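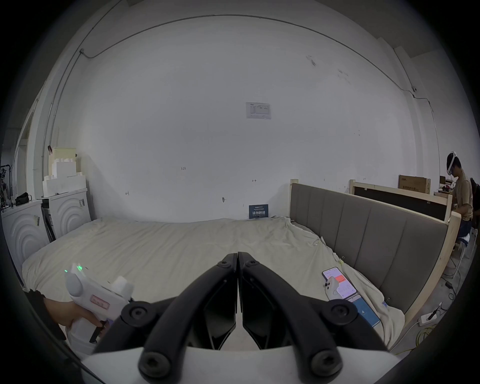

Thread count and what the label leaves out

2020-03-28

I replaced our sheets last June and kept notes on the old and new sets, mainly to settle a disagreement with Zane, who holds that a higher thread count always means a better sheet. Thread count is the number of warp and weft threads in a square inch of cloth. It says nothing about how thick each thread is, how long the fibres are or how the cloth is woven.

The set Zane favoured was sold as 1000 thread count. A single layer of cotton has trouble holding that many threads in a square inch if you count them plainly. The usual method is to take a yarn made of several thin plies twisted together and count each ply as a thread. With 2-ply yarn the honest figure is half the printed one. The cloth is no finer for it. It is heavier, takes longer to dry on the line and feels warm in summer.

The weave matters more. Percale is one over, one under. It feels crisp and lets air through, and it creases badly. Sateen floats each thread over several others before tucking it under, which gives a smooth face and a slight shine, but the long floats catch on rough heels and zips. Ours is percale from Trurneck, a small mill shop that prints the yarn type on the packet. I wish more shops did.

Creasing is the main complaint I get from visitors. Birutė irons hers. I don't. Taking the sheets out of the machine as soon as it stops, shaking them hard and hanging them by the hem removes most of the deep folds. A slower spin helps too. The rest goes after a night or so of being slept on, and is replaced by other creases.

Shrinkage: I measured the new flat sheet before the first wash and again after the third. It lost 18 mm across the width and rather more along the length, nearly all of it in the first wash at 60 degrees. The fitted sheet behaved the same way, so buy one with deep corners if your mattress is thick. Ours only just reaches.

Fabric softener I have stopped using. It coats the fibres, and the old towels in particular had become poor at soaking anything up. Two washes without it brought them back most of the way.

Pilling is still to be checked. Kristaps has the same set in a darker colour and reports small bobbles near the foot end, where his dog sleeps. We have no dog. I will measure the sheets again in June and add the figures underneath this post.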